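6. Washing wool and knitwear

The Sultana has two programs for wool: Wool and Hand Wash. Both use a high water level and very little drum movement. Wool runs for 34 minutes with the factory settings. Hand Wash runs longer, and its spin is gentler. The time on the display may change during the first few minutes while the machine weighs the load.

Use these programs only for items marked machine washable or hand washable. Items marked dry clean only must not go in the machine on any program.

CAUTION: Do not use the Cotton, Mixed or Quick programs for wool, even at the Cold setting. The drum action on these programs is strong enough to felt the fibers. Felting cannot be reversed.

Before you load the machine

1. Read the care label on each item. If the labels in one load differ, follow the mildest one.
2. Empty the pockets. Close zippers, hooks and buttons.
3. Turn knitted items inside out. Put small or loosely knitted ones in a mesh bag with a zipper.
4. Measure anything you care about, across the chest and from shoulder to hem, and write the numbers down. You will want them when you shape it afterward.
5. Sort by color. Wash new dark items on their own the first two times.
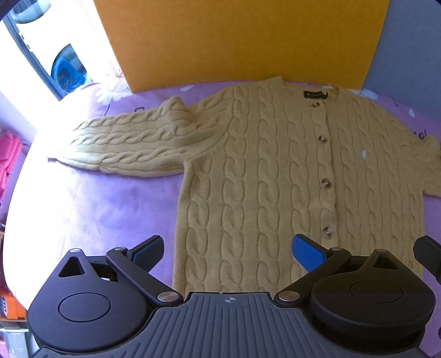
6. Check the drum and the rubber door seal for anything left from the last load. Coins and hairpins collect in the fold at the bottom of the seal and can snag yarn.

Maximum load

The most you can wash on Wool is 6 lb, weighed dry. On Hand Wash it is half that. A full drum of wool does not rinse well, and the weight of the water it holds can stop the machine from spinning. If you are not sure, the load should fill no more than a third of the drum.

A single light item may also cause trouble, as the machine cannot balance it. Add one or two similar items or a clean white hand towel that does not shed lint.

Detergent

Use a liquid detergent made for wool. Regular powder often contains enzymes and bleaching agents that weaken the fiber. Pour the detergent into compartment II, up to the lower line. Hand Wash needs less — half the amount is plenty.

Fabric softener is not needed with most wool detergents. If you do use it, pour it into the compartment marked with the flower and do not go over the MAX line. Any softener above this line drains straight into the drum at the start of the wash.

NOTE: The Pirka dosing tray sold for the larger Fedus models does not fit the Sultana. Forcing it in will break the drawer catch.

Starting the program

1. Turn the dial to Wool or Hand Wash. The display shows the program time and the default temperature, Cold.
2. To change the temperature, press Temp. The choices on these programs are Cold and Warm. Hot is locked out.
3. To change the spin, press Spin. You can choose Low, Very Low or No Spin. With No Spin the water is pumped out and the load will be very heavy when you lift it.
4. Close the door until it clicks.
5. Press Start/Pause. The door lock symbol comes on.

If you need to stop the program, press Start/Pause once and wait for the lock symbol to go off. This takes up to two minutes. The door will not open if the water level is above the bottom of the glass; use Drain first.

Extra Rinse can be added at any time before the final spin starts. It is worth using in soft water areas, where detergent is slower to wash out.

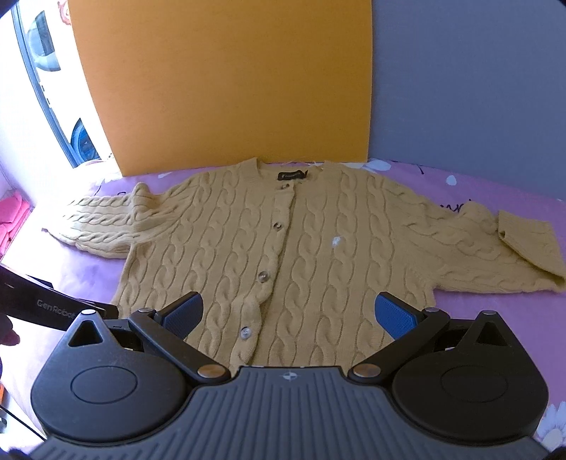

6.1 After the wash

Take wool out as soon as the program ends. If it sits in the drum it will crease, and dark colors may mark lighter ones. The end signal sounds three times and can be turned off in the Settings menu (see Section 3).

1. Support the item with both hands as you lift it. Do not pull it out by one sleeve.
2. Roll it in a dry towel and press down along the roll. Do not wring.
3. Lay it on a flat surface out of direct sun and away from radiators.
4. Pat it back to the measurements you took. Straighten the hem, cuffs and collar and line up the front edges.
5. Turn it over once the top side feels dry.

Thick knits can take two days. If you use a drying rack, pick one with a flat mesh shelf. Hanging over a bar leaves a ridge, and the weight of the water will lengthen the body.

CAUTION: If you own the matching Fedus dryer, do not put wool in it unless the care label says tumble drying is allowed. The Trestness drying rack may be placed inside the dryer for the Air Only program. Do not use the rack with heat. 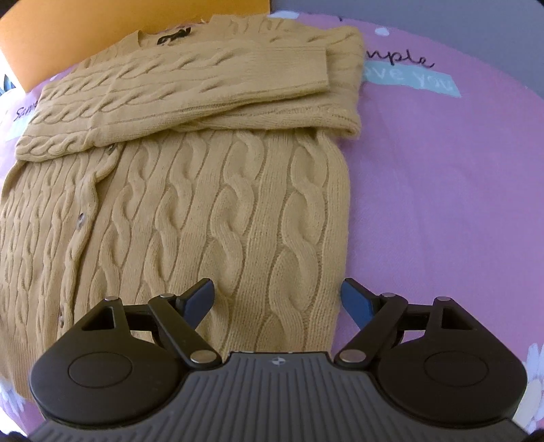
Steam may be used to even out creases once the item is fully dry. Hold the iron or steamer just clear of the surface and let the steam do the work. Pressing down flattens ribbing and raised stitches.

Fold knitwear for storage and keep it in a drawer or on a shelf. Heavy pieces go at the bottom. Make sure everything is clean before it is put away for the season, because moths go for food and skin oils first. Cotton bags are fine. Sealed plastic is all right for a few weeks but can trap damp over a whole summer.

6.2 Care of the machine after wool

Wool sheds more lint than cotton. After every 6 wool loads, clean the pump filter as described in Section 8. Put a shallow tray under the flap first; a small amount of water always comes out. Wipe the door seal with a damp cloth and leave the door open for an hour or so.

Every 50 cycles of any kind the display shows CLn. Run Drum Clean with the drum empty and no detergent. The message clears by itself at the end of the program.

6.3 Common questions

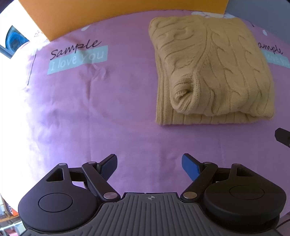

Why does the display show E6 during the spin?

The load is out of balance and the machine has given up trying to spread it. Turn the dial to Off, wait for the door to unlock, and rearrange the items by hand. Then run Drain + Spin with the spin set to Low. If E6 comes back with a different load, check that all four feet are on the floor and that the transit bolts have been removed (Section 2).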